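Two-arm bench, pre-run inspection
Shared workshop, bay 12
Checked by: Jannik Wegener
Second check: Olaia Bravo
June 26, 2022

1. Base bolts, both arms — OK. Near base had one bolt a quarter turn slack. Nipped up and marked with paint pen.

2. Emergency stop — OK. Cuts both arms. Button still sticks a little on release, Clendier replacement on order.

3. Power supply and fuse — OK. Leltier unit, fan noisy but running.

4. Joint limits in config — FAIL, then OK. Far elbow limit was still the old value from before the rebuild. Corrected and reloaded. Olaia to confirm on hardware.

5. Gripper force setting — OK. Left at 19 for now.

6. Cable slack at wrist and elbow — COMMENT. Enough slack at full reach on both. Loops must stay clear of anything standing on the table. Recheck in August.

7. Layout test in simulator before live run — OK. Bowl holder, blue loop and green box all to the left of the arms, bases along the right side.

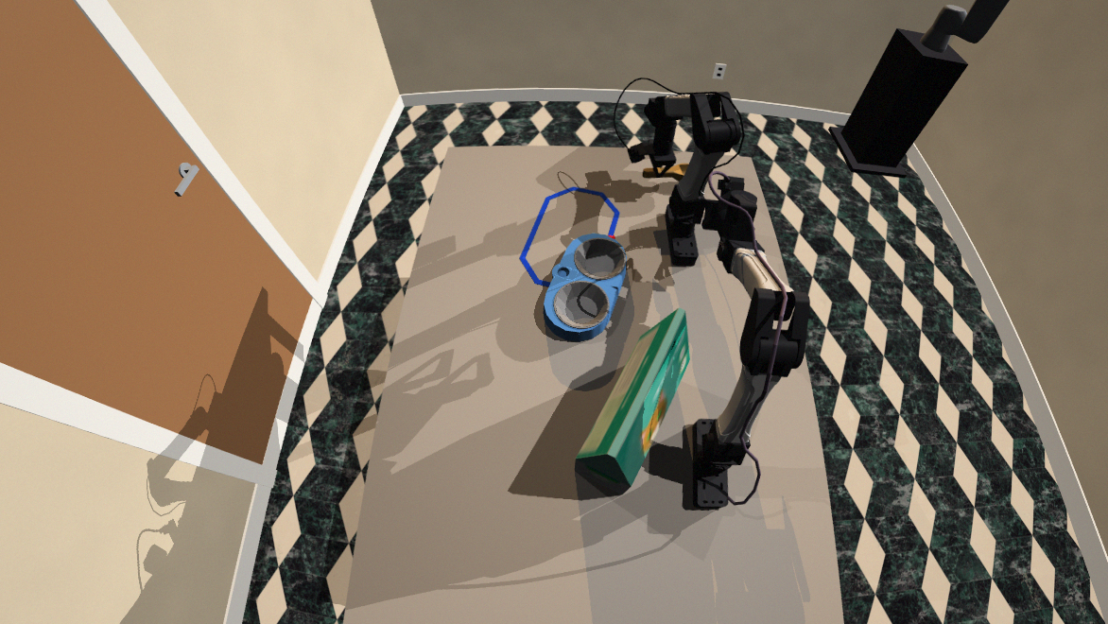 Reading time: 1 min

8. Clearance, near arm — COMMENT. Green box stands very close to the near base. Move it over before the live run, and update the scene file to match.

9. Log file — OK. Run 883 saved to the shared drive.

Outstanding: items 2, 4, 6 and 8. No live run until 4 and 8 are signed.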